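Dratbridge Reuse Workshop
Progress report to the Gandard Fund, second period

This report covers the computer refurbishment bench and what we have done with the second part of the grant. We were asked for a plain account, so we have left out the quotes from visitors.

The target was 441 machines cleaned, tested and passed on by the end of August. We will not reach it. The figure came from the first application, written before anyone had opened a donated tower and found half of it missing. We said at the time that it looked high, and we would sooner have it lowered now than explain it again next spring.

Donations are not the problem. The Drernska depot sent over 1000 items in the period, and the store is full. Much of what arrives is listed as "working PC" and is nothing of the kind. Side panels are missing, drives have been pulled, and the boxes of leads are a tangle of everything anyone ever owned. Sorting leads took up time that was meant for testing, and the plan had no line for it.

The network check is where most towers now wait. Each one has to be connected by cable and shown to hold a link before it goes out. The step was added at your request after complaints about the first batch. We agreed to it, though we still doubt that it catches much that the ordinary start-up test misses.

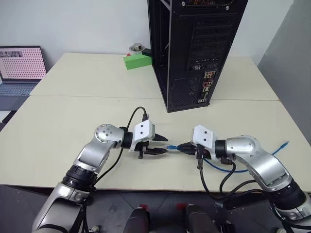

Leads are part of the trouble. A plug with a broken clip will sit in a port and look fine until the desk is knocked, and then the machine gets the blame. We have started throwing such leads out without trying to mend them. The Lapiņa crimping kit bought with the grant has hardly been used. It does what it says, but a new short lead costs less than the time spent making one, and we would not buy the kit again.

The move to 2 benches has helped less than promised. The second is good for cleaning and for holding cases open while parts are found, but it has only one network point, so the queue has simply moved a few feet.

Spending is within budget. The underspend is on replacement drives, where prices fell, and we ask to move it to leads and a small switch for the second bench. That would give us 8 more ports and might clear the queue. We make no promise on numbers until it has run for a full month.

We also ask that the target be reset before the next payment is agreed.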